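Shelf Labels

Shelf labels are the small tags that tell you what sits on a shelf, in a drawer or in a bin. I've written a lot of entries for this wiki and this is the one I kept putting off, mostly because everyone assumes there's nothing to say. Well, there's plenty (ask anyone who has had to relabel a stockroom in February with the heat off).

What counts as a shelf label

I'm using the term loosely here. It covers the printed strip on the lip of a grocery shelf, the paper card in a brass holder on an old library case, the sticky tag on a plastic bin in a garage, and the handwritten bit of masking tape on my own spice drawer. What they share is that they name a place. A product label travels with the thing. A shelf label stays put and waits for the thing to come back — and a lot of confusion starts when people mix up the two.

Early habits

People have been marking storage for as long as they've had more jars than memory. Clay tags, painted marks on crates, numbers burned into barrel ends, you can find all of these in museum cases if you look past the fancier stuff. Old druggists' drawers are my favorite. The names were often painted right onto the wood in gold, which looks wonderful and is a terrible idea if you ever want to move anything! I once spent a whole afternoon in the back of a shop in Ploltodthorpe reading drawer fronts, and the drawer marked for senna was full of picture hooks.

Card holders solved that problem. You got a little metal frame, screwed or tacked on, and you slid a card in and out of it. They're still made, and still nice to use, though the cheap ones pinch the card so tightly that you end up poking it out with a butter knife.

Numbers or names?

This is the big argument, and I've changed sides twice. A name label says "wood screws, short." A number label says something like 2224, and you look that up in a book or on a screen. Names are friendly. Anybody can walk in and find the screws. But names run out of room fast, and two people will never agree on whether a thing is a bracket or a brace.

Numbers don't care what you call it. The catch is that the number has to mean a location, and people love to sneak extra meaning in. The old Halliday warehouse had 558 bin positions, and whoever set them up made the first digit the aisle and the last digit the height of the shelf. Great plan, until they added a shelf underneath the bottom one. For years afterward the lowest shelf had a zero on the end in one aisle and a letter in the next, and new people were just told to remember it.

My current view is to put both on there. A big number, a small name under it. Trutesar, where I did stock work for a while, ran it that way with 325 labels in the parts room and I hardly ever saw anyone wandering around lost.

Materials

Plain paper is fine indoors and awful anywhere near a sink. Vinyl holds up much better but the glue can creep out at the edges in warm rooms and pick up a line of gray fuzz. Thermal labels (the kind a receipt-style printer makes) come out crisp and fast, then fade, and they fade quickest right where the sun comes in. I've had a few go blank in one summer. Magnetic strips are lovely on steel shelving if you rearrange a lot, and no use at all on wood, obviously.

Then there's tape and a marker. I won't hear a word against it. Painter's tape comes off clean, the marker is always in somebody's pocket, and a handwritten label gets corrected the minute it's wrong. Printed ones sit there being wrong for ages while people wait for the label printer to be free.

Height and reading distance

Labels above eye level should tilt down, and labels near the floor should tilt up. Stores have known this forever and homes mostly haven't caught on. For a low shelf I like the label on the top edge of the bin itself, so you read it while standing over it. Lettering wants to be bigger than you think. Print one, tape it up, walk back to the door and see if you can still read it.

Colors help too, up to a point. I'd stop at 4. Past that people start asking whether a shelf is "the teal one or the other teal one," and somebody in the building won't see the difference between red and green in the first place.

Upkeep

Labels go stale quietly. Wendedent, a hardware place I used to visit, kept a clipboard at the end of each aisle where you could scribble down anything that was wrong, and on slow mornings someone went round and fixed them. I've copied that at home with a notepad on a string in the garage. It has three entries, all mine, and two of them are about the same box of hinges.

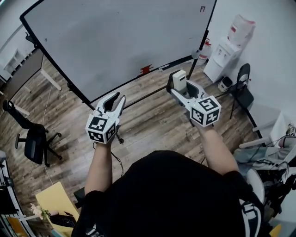 Themis Sfakianakis writes that the section on numbers lets names off too easily: in a shop where people speak several languages at work, the big number is the only part everyone reads the same way, and the small name underneath mostly starts arguments. The entry should also mention arrows, for rails where one label sits between two shelves and could belong to either.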